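Unit 4: Open area, aperture and mesh

Scope

These notes cover the terms used when a woven or perforated sheet is specified for screening, guarding or light storage. They should be read before the February practical. Calculations for sieving rates are in the next unit.

Terms

Aperture (w) is the clear distance between two neighbouring wires, measured at the middle of the opening.
Wire diameter (d) is taken before weaving. Crimping flattens the wire slightly at the crossings and this is ignored in all the work below.
Pitch (p) is the centre-to-centre distance, so p = w + d.
Mesh count is the number of openings per inch. It says nothing on its own about aperture — two cloths with the same count can have very different wires.

Open area

For a square weave the open area as a fraction of the whole is

A = (w / p)²

Worked case. The Bradateo cloth in the sample drawer has w = 4 mm and d = 0.65 mm. Then p = 4.65 mm and A = 0.74, or 74 per cent. Doubling the wire diameter to 1.3 mm with the same aperture gives p = 5.3 mm and A = 0.57. Students often expect the figure to halve. It does not, as d enters only through the pitch.

Expanded metal is made by slitting and stretching one sheet. It has diamond openings and the formula above does not apply. Use the maker's figure, or weigh a cut piece and compare it with solid sheet of the same thickness.

Stiffness and edges

A cut edge of woven cloth frays and has little stiffness in its own plane. Some form of rim is needed: a folded strip, a rolled wire or a welded band. The Botia and Delić panels on the test rack use a folded strip. Where mesh is rolled into a cylinder, the rim also holds the shape round. 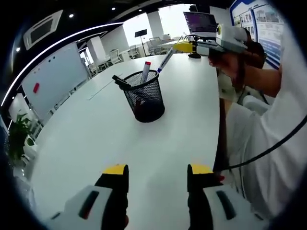

Fig. 4.1 Wire-mesh pen holder with solid rim.

Coatings

Any coating adds to d and takes the same amount from w. A layer 0.1 mm thick on each wire reduces the aperture by 0.2 mm; the pitch is unchanged. For fine cloth this matters a good deal.

Exercise

The Mirkance panel has 2,000 openings, each 3 mm square, with d = 0.5 mm. Find the total clear area in square centimetres and the open area as a percentage. Repeat for a coating of 0.1 mm.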